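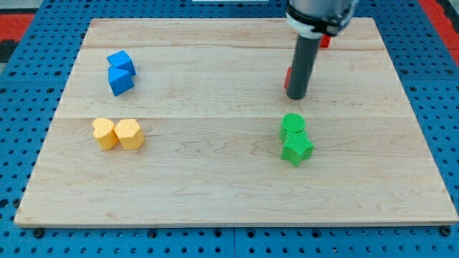
Why Blocks Come in Different Shapes (and How to Sort Them)

I have a confession. I'm a grown-up and I still play with blocks. I write about them too, so I get to call it work, but really I just like the sound they make when a tower comes down. Foam ones go "pff." Wooden ones go CRASH, and then somebody in the next room shouts to ask if everything is okay.

Let's talk about blocks, starting with my favorite, the cube.

What makes a cube a cube?

Grab a block that looks like a dice. Turn it around in your hands. Every side is flat, and every side is a square, and all the squares are the same size. The flat sides are called faces. A cube has 6 of them. The lines where two faces meet are called edges, and the pointy bits are called corners (math people say "vertices," which is a fun word to say fast).

Now put your cube on a table and crouch down so your eyes are a little higher than it is. If one side is pointing straight at you, you might see only the top and the front. Turn it so an edge points at your nose and suddenly you can see two sides and the top! You can never see all 6 at once, though. Try it. I've tried it standing on a chair and lying under a glass table, and no luck so far.

One color, lots of colors

Take two blue cubes and push them together near a window. They're the same blue, right? Look again. The top of a cube often looks lighter, and the sides look darker, more like the deep blue of a raincoat. The paint or the foam hasn't changed at all. More light is landing on the top, and less of it gets to the sides. Artists use this trick all the time. If you want to draw a blue block that looks solid, use a light blue for the top and two darker blues for the sides. I did one for my fridge and I'm very proud of it.

Pairs!

A good way to start sorting is to make pairs. Tip out a few blocks and find two that are the same color. Slide them next to each other so they touch. Then find two more in another color and give them their own spot, with a gap in between so the groups don't get mixed up. With 6 blocks you can make 3 pairs. If you have one left over, it can wait on the side until you find it a partner.

A big flat board is great for this. I use a wooden one, and I like looking at the lines in the wood. They're called the grain, and they come from the way the tree grew. Sometimes the lines go nice and straight and sometimes they curl into dark swirls, a bit like when you stir chocolate into milk. Some boards are made from several long pieces joined side by side. Look for very thin straight lines running across, and those are the seams.

More ways to sort

Once color gets too easy, mix everything up again and pick a new rule. You could sort by shape, so the cubes go in one place and everything else goes in another. You could sort by size. My neighbor's twins in Ostport sort by "which one would win a race," and I still don't understand their rule but they always agree on it.

Here's a game I like with a friend. One of you sorts the blocks using a secret rule. The other one has to look at the groups and guess what the rule was. You get 4 guesses. Then you swap.

Which ones roll?

Prop up one end of your board on a book to make a ramp. Put a cube at the top. It may slide or it may just sit there looking stubborn, because a flat face grips the ramp. Now try a ball, or anything with a round side. Whoosh! Before you let go of each one, say out loud what you think it will do. Scientists call that a prediction, and it's okay if yours is wrong. Mine was wrong about the egg-shaped one, which went sideways and ended up under the couch.

It's still there, so I'm off to find a long ruler.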